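The Other Handle

The cabinet in the back hall came with the apartment, and so did its one missing handle. For four months I opened the left door with a butter knife. You slid the blade in at the top, leaned, said something rude, and the door gave up. The right door I opened like a regular person, and I always felt a little guilty about it, as if I were playing favorites.

Then in February the landlord's office on Gilmartin Street sent a note saying the hall cabinet was theirs, strictly speaking, and they wanted it "whole" by the time I moved out. Whole! I called three hardware stores. The first two laughed. The third told me to try the salvage counter at Plarnuvlow, out past the Pinis bridge, and to go before eight if I wanted to park.

I'd never been to a salvage counter. I think I pictured a barn. What I got was a long bright room that smelled like pencils, and bins and bins of handles, more than 100 of them, brass and black and one shaped like a duck (I held the duck for a long time). The white ones were at the very bottom, naturally. I sat down on the floor and went through them with my coat still on, holding each one up to the picture in my head, which got worse the longer I looked. Was mine fat in the middle? Did it have feet? I'd touched the surviving handle every day since I moved in and I couldn't have drawn it for you. 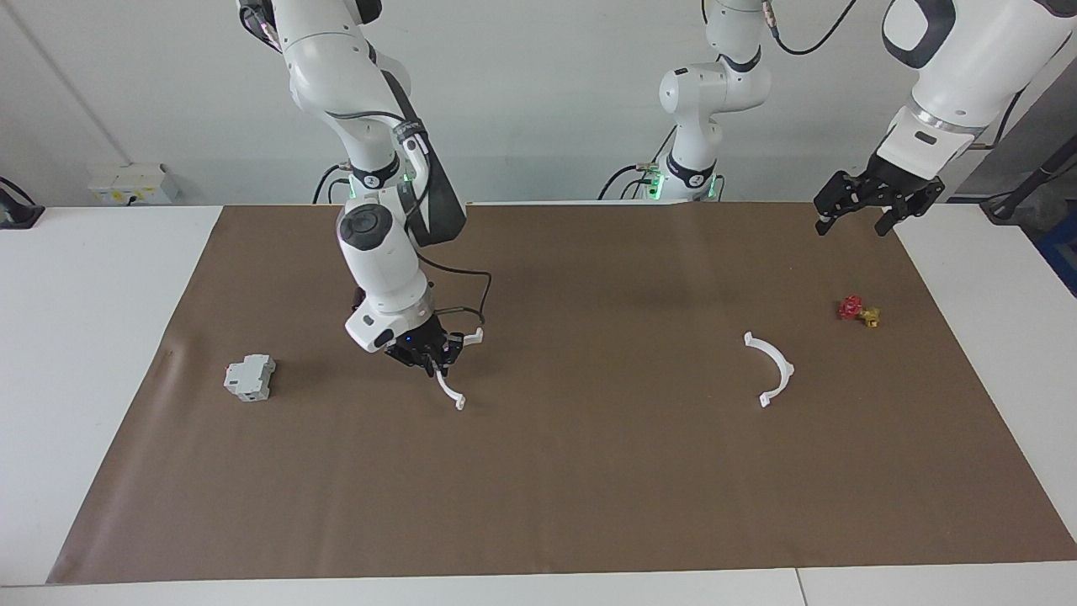
One white curved handle on the brown mat and another in the black gripper just above it, with the little gray block off to the left.

I came away with two, in case one was wrong, and the gray block too, out of pure nosiness. It looked like a small circuit breaker and it was thrown in for nothing.

At home I held the first handle against the door. Too long by the width of a fingernail. The second one sat right over the old holes — I mean right over them — and I stood in the hall with a screwdriver in my teeth, grinning at a cabinet.

It took me until dinner to get the screws to bite. Then I opened the left door, and closed it, and opened it again. Behind it were the same towels as before, plus a jar of Plestach pickles I'd been blaming my sister for since I moved in.

I ate one standing up. Then I went to put the butter knife back in the kitchen drawer, and that handle came off in my hand.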